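Questions we receive often about ordering, delivery and care of our furniture. If your question is not in this list, please write to the showroom and we will answer in the language you prefer (English, Spanish or French).

## Who makes the furniture?

Suvmont is a small furniture house. We design the pieces in our own studio, and most of them are produced in the Cárdenas workshop, with which we have worked since our first collection. The upholstered pieces are sewn and filled by Fukance, a separate company that makes sofas and headboards only. On the label under each piece you can read which of the two has made it.

## What is the difference between the Skorkemholm line and the other collections?

Skorkemholm is our line in solid wood. It has beds, a dining table, two benches and a low cabinet. The other collections combine wood with fabric, leather or metal, and they change more often. Skorkemholm changes slowly. The last new piece was the narrow bench, and before it we had no addition for a long period.

## Can I see the pieces before I order?

Yes. The showroom is open in the afternoon without appointment, and in the morning with appointment. Not every piece is on display. If you are coming from far away for one certain model, please ask us first, so we can tell you if it is on the floor or in storage.

## Can I order samples of wood and fabric?

You can order up to 4 samples without cost. We keep 69 fabrics in the current sample book, and it is difficult to choose from a screen, so we recommend to take the samples home and to look at them in the morning and again in the evening with the lamps on. Wood samples must be returned. Fabric samples you may keep.

## Will the color of my table be the same as the sample?

It will be near, but it will not be identical. Each board has its own color and its own grain, and we do not stain the wood to make it even. If you order a table and benches together, we choose the boards from the same delivery when this is possible. If you order the benches one year later, you should expect some difference. 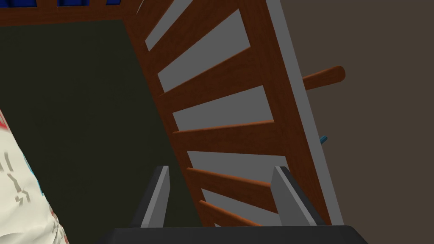
Wood also changes after it is in your home. Cherry becomes darker, and oak becomes more yellow. In the first months please move vases and lamps from time to time, or a lighter spot will remain under them.

## How long does it take?

Pieces in wood need 60 working days from the day when we receive the deposit. Upholstered pieces need 70. The workshop is closed for part of August and for the last week of December, and these days are not counted. We will send you a message when production has started, and a second one when the piece is ready to leave.

## Can I change the measurements?

For tables and benches, the length can be changed. The height stays the same. For beds we make the standard mattress sizes only. Sofas can be ordered with one more module, but the depth of the seat cannot be changed, as the inside structure is made for this depth.

A piece with special measurements cannot be returned.

## Do you deliver to the upper floors?

Yes, if the piece can pass through the stairs or the elevator. Please measure the elevator door, the inside of the elevator and the narrowest point of the stairs, and send us these numbers with your order. Tables arrive with the legs separate. Sofas of more than two modules arrive in parts, and our team joins them in the room.

## How should I clean the wood?

Use a soft cloth with a little water and dry it directly after. Do not use products with silicone or alcohol. Oiled surfaces need new oil two times in the first year, and afterward when the wood looks dry. A small can of oil comes with every oiled table.

## There is a scratch. Can it be repaired?

On an oiled surface, usually yes, and you can do it at home with fine paper and oil. Always work in the direction of the grain. On a lacquered surface please do not try it alone. Send us a photo in daylight and we will tell you what is possible and what is the cost.

## Do you take back old furniture?

We take back our own pieces only. The workshop checks them, and if the structure is good they are repaired and sold in the showroom as second choice. Ask for the current list by email, it is not published on this website.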